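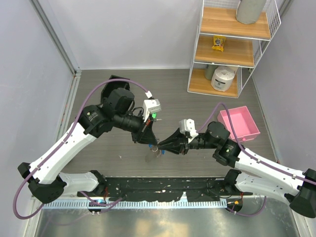 Baoshan Pan reckons the rice cooker belongs on the bottom shelf and nowhere else, and would I please stop moving it up to where the steam would hit the shelf above. Fine. It's on the bottom and it's staying there (I've written it on the layout sheet as well, so that's me told).

February 11, 2019. Shelf corner and cup, mostly.

I'm really pleased with the wire shelving. White wire, light wood shelves, and it sits nicely in the corner against those pale walls. I'd wanted the darker shelves from Flavuvix and I was wrong, they'd have looked like a garage. The yellow snack bag lives on the middle shelf, near the front, and it does more for the place than anything I paid money for! Bredov sent 2 quotes for a matching side unit and both were silly. Parked until June.

The cup is the fiddly bit. It's a small see-through one and I do like it, but a clear cup over a grey floor is a pain to find again when you've put it down and gone off to answer the phone. The shadow gives it away more than the cup does. Baoshan wants a coloured one from Clekerico. I want to keep the clear one, it looks like something out of a proper kitchen, and we could always put a bit of tape round the rim. Left open. 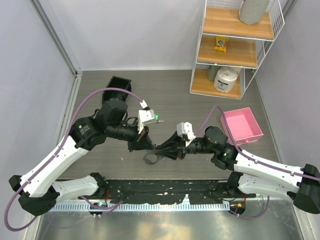 2 min read

Floor next. Grey wood grain, and I've gone right off the idea of a rug. We tried a sample from Shen, 60 by 50 cm, and it slid about every time anybody leaned on it, so back in the bag it went. Bare floor wipes down in no time with a damp cloth. No polish please, I did that once in the other room and it was like an ice rink for almost 16 days.

The walls I'd leave alone. I did hold a few paint cards up and they all made the corner look smaller, the green one especially, horrible thing.

Still to do: felt pads under the shelving feet, a label for the grey tub behind the rice cooker (on the lid AND the side, you can't read a lid from standing), and ask Baoshan where the spare shelf clips went. They were in the biscuit tin on my desk. The tin's still here and it's got biscuits in it.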